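Programme d'été de Dokwood

Le programme d'été de Dokwood est un dispositif d'emploi saisonnier pour étudiants étrangers, organisé chaque année par le parc d'attractions du même nom.

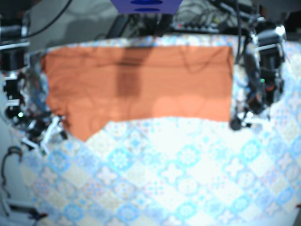 Il associe un contrat de travail de quelques mois, un logement collectif et un ensemble de promesses culturelles dont la brochure donne une version généreuse. Les participants viennent surtout d'Afrique de l'Est, recrutés par l'agence Masanja, et occupent les postes que la documentation interne désigne sous le nom d'« ambassadeurs du plaisir » : opérateur de manège, vendeur de gaufres, ramasseur de gobelets.

Origines

Le parc de Dokwood recrutait à l'origine dans les lycées voisins. Les lycéens ayant pris l'habitude de démissionner dès les premières chaleurs, la direction chercha une main-d'œuvre que la distance rendrait plus constante. Un accord fut conclu avec l'agence Masanja, jusque-là spécialisée dans les séjours linguistiques, qui découvrit à cette occasion qu'un séjour linguistique pouvait être payé par l'employeur et facturé à l'étudiant.

La première promotion comptait 144 personnes. Le parc en attendait 162 et avait commandé les polos en conséquence. Les dix-huit polos restants ont servi de lot de tombola pendant plusieurs saisons, sans jamais trouver preneur à leur juste valeur.

Recrutement

Les candidatures s'ouvrent en décembre. Le dossier comprend un certificat de scolarité, une lettre de motivation et un entretien en anglais au cours duquel le candidat doit exprimer son goût du contact humain. L'agence fournit aux inscrits un guide de préparation, ce qui explique la ressemblance frappante des lettres de motivation, où revient d'année en année la même grand-mère ayant transmis à son petit-enfant l'amour des montagnes russes.

Les frais de dossier ne sont pas remboursables. Le billet d'avion est à la charge du participant, de même que l'assurance, le visa et une « contribution à l'accueil » dont la contrepartie est une bouteille d'eau remise à la descente du car.

Logement

Les participants sont logés à la résidence Istina, un ancien motel situé de l'autre côté de la route nationale. Les chambres sont prévues pour deux personnes et en reçoivent cinq, grâce à des lits superposés et à une conception souple du mot « chambre ». Chaque étage dispose d'une cuisine commune. Le règlement y autorise la cuisson du riz jusqu'à 22 heures, disposition adoptée à la suite d'un différend entre le premier et le deuxième étage, et que le troisième n'a jamais reconnue.

Le supermarché le plus proche se trouve à une demi-heure de marche, le long d'une route sans trottoir. Cette promenade figure dans la brochure à la rubrique « Découverte de la région ». Un car de la société Puvlow assure aussi la liaison deux fois par semaine. Ses horaires, établis pour la clientèle du parc, conduisent les étudiants aux magasins peu avant la fermeture et les en ramènent peu après l'ouverture, le lendemain.

Travail et formation

La formation dure une journée. La matinée est consacrée à la sécurité, l'après-midi au sourire. L'opérateur de manège apprend à vérifier les harnais, à énoncer les consignes et à lever le pouce en direction de la cabine, geste qui possède une signification technique précise et que les visiteurs prennent pour une amabilité. Il lui est interdit de dire « panne » ; la formule admise est « pause enchantée ».

Les postes sont attribués par taille de polo. Les manèges à sensations sont les plus convoités, le carrousel des petits le plus redouté en raison de sa musique, une boucle orchestrale dont plusieurs anciens déclarent qu'elle leur revient encore sous la douche. Le record de tours supervisés en une saison sur cet appareil est de 2954. Il appartient à Neema Makori, étudiante en droit, qui avait demandé sa mutation dès la première semaine et reçut en septembre une réponse favorable, soit trois jours après la fin de son contrat.

Le salaire est versé tous les quinze jours, déduction faite du loyer, du transport et de l'entretien du polo. Une seconde déduction, intitulée « divers », a longtemps intrigué les bénéficiaires. Interrogé à son sujet, le service du personnel a répondu qu'elle était, par nature, variable.

Vie culturelle

Le volet culturel comprend une soirée d'accueil, une sortie au lac et un repas des nations, où chacun est prié d'apporter un plat typique préparé dans la cuisine commune avec les produits du supermarché. La sortie au lac dépend de la météo et du car. Les années où les deux ont été favorables sont mentionnées séparément dans les bilans du programme.

Les participants ont par ailleurs accès gratuit aux attractions pendant leurs jours de repos. La plupart en font usage une fois. Le visiteur en civil doit néanmoins faire la queue, où les familles le reconnaissent et lui demandent le chemin des toilettes.

Dans la littérature

Le programme a inspiré à Mutua Kaijage, opérateur de la grande roue pendant deux étés, un récit de voyage intitulé Levez le pouce. L'auteur y raconte son arrivée de nuit, son premier hot-dog (auquel il consacre un chapitre entier, assez dur) et une idylle avec une caissière du stand de tir, interrompue par un changement de planning. L'ouvrage, publié à compte d'auteur, circule surtout parmi les anciens de la résidence Istina, qui lui reprochent des inexactitudes sur la disposition des réfrigérateurs.

Le parc l'a mis en vente dans sa boutique pendant une saison, sur la foi du titre. Il en a été retiré quand un responsable parvint au chapitre du hot-dog.

Critiques et évolutions

Les anciens participants décrivent volontiers leur été comme le meilleur de leur vie, puis énumèrent pendant une heure leurs griefs. Les plus fréquents portent sur le logement, les retenues et l'absence d'ombre sur l'aire d'embarquement de la grande roue. Une pétition réclamant un parasol a obtenu gain de cause au bout de quatre saisons. Le parasol est depuis compté dans « divers ».

Le contrat entre le parc et l'agence Masanja a été reconduit à plusieurs reprises. La dernière version prévoit des matelas neufs au premier étage, une navette supplémentaire le soir et le remplacement du terme « ambassadeur du plaisir » par celui d'« hôte », le premier ayant causé des difficultés lors de la demande de visa.

Voir aussi
Emploi saisonnier
Grande roue
Séjour linguistique
Résidence Istina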